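The Table Comes First

Jun 12, 2022

Everybody asks about the chairs. Wrong question. Ask about the table.

Open-plan rooms are back on the wish list and most of them get furnished backwards – sofas, rugs, lamps, then whatever table fits the hole that's left. At Fledovier, the shared workroom on Rurnudbridge, they went the other way. Table in first. Then they waited. Four weeks with nothing else in the middle of the floor, just to see where people walked and where they dropped there bags.

Turns out the answer was: near the table. So the low partition stays white and plain, and the whiteboard goes on the wall. The floor is gray with a shine to it. Shows every crumb, they admit. Swept daily.

And the wood. Prindero, the workshop that made the top, offered paler finishes. Fledovier wanted warm. Against all that gray it does the job of a rug and a lamp together, and it cost 800 dollars, delivery included. The paler one was 100 less. No regrets so far.
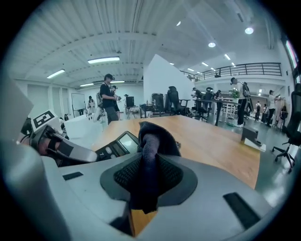

Honey-orange wood, polished gray floor, and plenty of room to stand.

Want to try it at home? Pick the table. Put it it where the light is. Live with it before you buy one more thing. Leave space on every side – more than you think – and keep the walls quiet. Chairs can wait till fall.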